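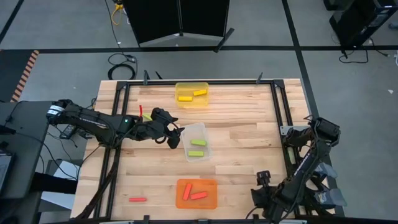

Likora Sorting Set: three bins and a bag of blocks

I bought the Likora set in February, after Zodwa Oosthuizen talked me out of the bigger Pamberg one on the grounds that I would never put the lids back on. She was right. The Likora has no lids, and I haven't put a single one back.

What you get for $39 is plastic bins in yellow, orange and clear, plus small blocks to sort into them by color. The yellow and orange bins are tinted but you can see through them, so you can check for strays without picking anything up. Yellow blocks go in yellow. The red-orange ones go in orange. Lime green goes in the clear bin, presumably because someone at Likora ran out of tint before running out of blocks.

I minded this more than I should have. My nephew, who is four, took it in stride and has since filed a sock in there.

The bins themselves are good. They're light, they wipe clean, and the sides are low enough for small hands. They do slide on a smooth table if you bump them, and a blob of putty under each one fixes that. The blocks are plain and a bit dull to hold, with no letters, no faces and no app. I count that as a feature.

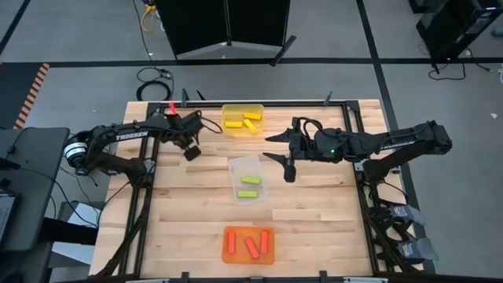 Yellow at the back, lime green in the clear bin, red-orange up front.

My real complaint is color. Red-orange in an orange bin is fine at noon and a matter of opinion by lamplight. Natsumi Arai has the Fostia version, where the shades match properly, but hers cost $81 and the bins scratch if you look at them sternly.

The instruction leaflet runs to one page and suggests "sorting" as an activity. Mine went straight into the recycling, which I sorted.

Four stars. I'd have given the fifth for a green bin.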